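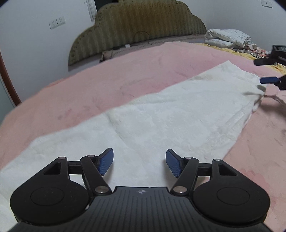

Returns take too long to reach a decision, according to Aitana Llorente, and most of the delay sits between the first message from the customer and the first reply from a person. Sellers on Kedeck have made the same point in the last two rounds of feedback. The position below is meant to shorten that gap.

Customer Support and Returns Specialist
Kedeck Marketplace, Clostwood office
Full time, permanent. Start in February.

Kedeck is an online marketplace for handmade home goods and stationery. It lists 1,742 products from 209 independent sellers. Sellers make and ship their own orders. Kedeck handles payment, customer messages and disputes.

Duties

Answer customer messages by email and web form, with a first reply inside 10 working hours.
Decide on returns and refunds under the marketplace policy, including personalized items, where the standard return window does not apply.
Contact sellers about late, damaged or missing orders and record the outcome in Zivosach, our ticket system.
Keep the help pages current. There are 249 of them, and many still describe the old checkout.
Prepare a monthly summary of refund reasons for the seller team.

The role does not include phone support, sales or warehouse work.

Requirements

At least two years in customer service for an online store, marketplace or mail-order business.
Clear written English. Most of the working day is spent writing.
Experience with any ticket system. Training on Zivosach is given in the first week.
Basic spreadsheet skills – sorting, filtering and simple formulas.
Permission to work in the country without sponsorship.

Useful but not required: a second language, knowledge of parcel carrier claims, or experience selling handmade goods.

Hours and place of work

Core hours are 9:30 a.m. to 3:30 p.m. The remaining hours may be worked before or after, by agreement with the team lead. Three days a week are spent in the Clostwood office and two may be worked from home. Evening cover is shared by rotation during the holiday season and is paid at the higher rate set out in the contract.

How to apply

Send a resume and a sample reply to the case below to Dario Cattaneo, using the jobs form on the Kedeck site. A cover letter is not needed.

Case: a customer ordered an engraved desk sign from the seller Dağdelen. The name on the sign matches the order form, but the customer now says it was typed incorrectly and asks for a full refund. Write the reply to the customer in no more than one page.

Applicants selected for interview will be contacted by email. The interview takes one hour and includes a short writing task. Applications without the sample reply will not be reviewed.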